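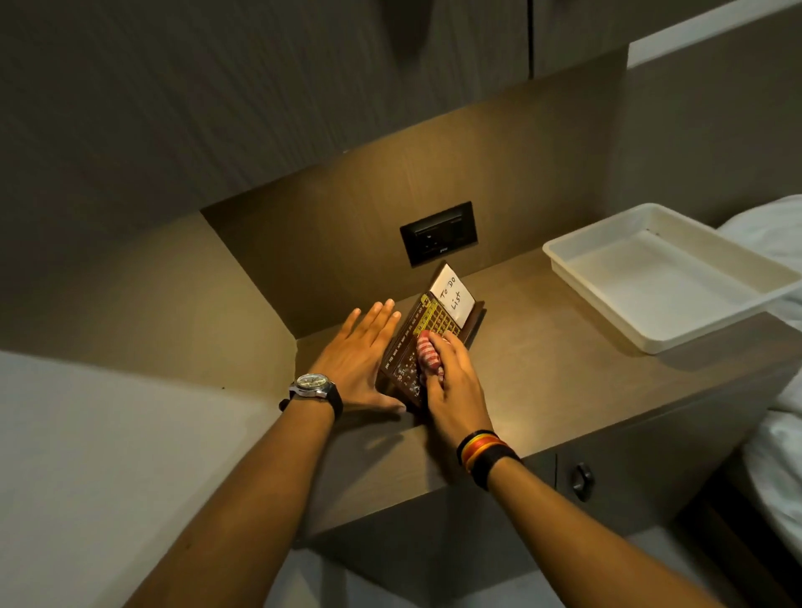
12월 업무일지. 인지·계획 소프트웨어 담당.

오전 9시, Nestport 객실 정돈 과제의 시연 데이터 449건에 대한 구간 분할 결과를 검토하였다. 탁상 달력 닦기 작업에서 분할기가 왼손의 고정 동작과 오른손의 닦기 동작을 하나의 구간으로 묶는 오류를 확인하였다. 왼손은 달력 왼쪽 가장자리를 누르고, 오른손은 빨간색과 흰색 줄무늬 천을 달력 면에 대고 있으므로 두 손의 접촉 상태를 별도로 기록하여야 한다. Losus 계획기의 입력 형식을 손별 접촉 플래그 두 개로 변경하고, 변경 사항을 저장소에 반영하였다.

오후에는 Halim 추적 모듈의 천 영역 검출을 점검하였다. 천이 손가락 사이에 뭉쳐 있는 경우 줄무늬 경계가 끊겨 마스크가 둘로 나뉘는 사례가 있었다. 병합 조건을 완화한 뒤 재실행하였으며, 777번 프레임에서는 여전히 분리된 상태로 남아 있다. 달력의 노란색 월 표기 띠가 손끝과 인접한 구간에서는 손 윤곽이 띠 쪽으로 밀리는 현상도 관찰되었다. 원인은 아직 특정하지 못하였다.

힘 제어 항목은 보류한다. 세워 둔 물체를 닦을 때 고정하는 손의 반력을 계획 단계에서 산정할지, 제어 단계에서 보상할지에 대하여 Alari 측의 회신이 필요하다. 회신 전까지는 기존 임피던스 설정값을 유지하기로 하였다.

오후 6시 20분, 야간 학습 작업을 등록하고 업무를 종료하였다.

댓글 3

graybolt
접촉 플래그를 분리하면 이전 형식의 로그도 읽을 수 있습니까?

작성자
변환 스크립트를 함께 등록하였습니다. 이전 로그는 양손 동일 값으로 채워집니다.

mapo_ctrl
마스크 병합은 저희도 같은 문제를 겪었습니다. 색상보다 깊이 값을 먼저 적용해 보시기 바랍니다.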